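Trabajo de la asignatura Planificación de espacios naturales, segundo curso. Entrega final, versión corregida en marzo.

# Acceso y señalización en la reserva de Linholm

## 1. Objeto del trabajo

El trabajo estudia cómo llega la gente a la reserva de Linholm y qué información encuentra por el camino. Se recorrieron los dos accesos abiertos al público, el del aparcamiento de Beltell y el de la presa vieja, y se comparó lo que hay sobre el terreno con lo que dice el folleto de visita. No se ha estudiado el acceso por la pista forestal del norte, cerrada con cadena todo el curso.

La pregunta de partida fue si una persona que no conoce la zona puede llegar desde la carretera hasta el mirador de Asamoah usando solo las señales y el folleto.

## 2. Método

Se hicieron cuatro salidas, dos por cada acceso. En cada una se anotaron los cruces, el estado de los postes y el tiempo de marcha. Se consideró «cruce sin resolver» todo aquel en el que no se ve ninguna señal desde el punto donde hay que decidir, aunque haya una unos metros más adelante.

Además se repartió un cuestionario de seis preguntas en el aparcamiento, entre las diez de la mañana y la una. Se recogieron 40 cuestionarios válidos. La hora tiene su importancia: quien sube temprano a ver aves ya ha salido a las diez, y ese grupo está poco representado.

## 3. Descripción de los accesos

### 3.1 Aparcamiento de Beltell

Tiene 28 plazas marcadas, dos de ellas reservadas. Se llega por la carretera comarcal, con un desvío a la derecha después del puente. El cartel del desvío queda tapado por un seto cuando se viene desde el oeste, y varias personas encuestadas dijeron haberse pasado de largo.

Desde el aparcamiento sale un camino ancho de zahorra hasta la caseta de información. Después el sendero se estrecha y cruza el arroyo por una pasarela. El folleto marca este tramo como apto para carritos, pero la pasarela tiene un escalón en el lado norte.

### 3.2 Presa vieja

El acceso es más corto y más empinado. No hay aparcamiento propio y los coches se dejan en el arcén. La ruta coincide durante un tramo con la senda de Drevholm, que usa marcas del mismo color – verde – y lleva a otro valle. Es el punto más confuso de toda la reserva.

## 4. Resultados

| Aspecto | Beltell | Presa vieja |
|---|---|---|
| Longitud hasta el mirador | 2257 m | menor, sin medir con precisión |
| Cruces sin resolver | 2 | 5 |
| Fuente | sí, en la caseta | no |
| Mesas | sí | no |

La longitud de Beltell se midió con rueda desde la barrera. La de la presa vieja no se pudo medir igual por los escalones de roca, y se prefirió no dar una cifra sacada del mapa.

En los cuestionarios, la queja más repetida fue la falta de tiempos de marcha en las señales. El folleto da distancias, pero no desnivel. También se pidió un plano en la presa vieja, donde ahora solo queda el marco de madera vacío.

La zona de mesas junto a la caseta aparece bien valorada. La mayoría de quienes contestaron come allí a la vuelta y no en el mirador, que no tiene sombra.
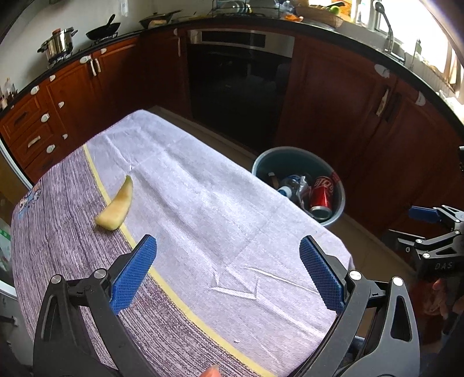

Las papeleras de esa zona se retiraron antes de empezar el trabajo y el folleto todavía las indica. En dos de las salidas se encontraron bolsas atadas a los postes de la valla.

## 5. Propuestas

- Cambiar el cartel del desvío al lado izquierdo de la calzada o recortar el seto en primavera.
- Poner un poste con dos flechas donde se separan la ruta del mirador y la senda de Drevholm, y cambiar el color de las marcas de una de ellas.
- Reponer el plano de la presa vieja.
- Corregir en el folleto las papeleras y el tramo apto para carritos, o bien colocar una rampa en la pasarela.
- Añadir tiempos de marcha y desnivel.

Las dos primeras son las más urgentes. La rampa exige un proyecto aparte y no se ha calculado su coste.

## 6. Limitaciones

Todas las salidas se hicieron con tiempo seco. El arroyo sube en otoño y es posible que el paso de la pasarela cambie bastante. Tampoco se hizo ninguna encuesta en la presa vieja, donde los coches paran de forma dispersa, así que las opiniones recogidas son de usuarios de Beltell aunque algunos conozcan las dos entradas.

## Anexos

Anexo A: modelo de cuestionario. Anexo B: fichas de cruces, numeradas desde el aparcamiento hacia el mirador de Asamoah.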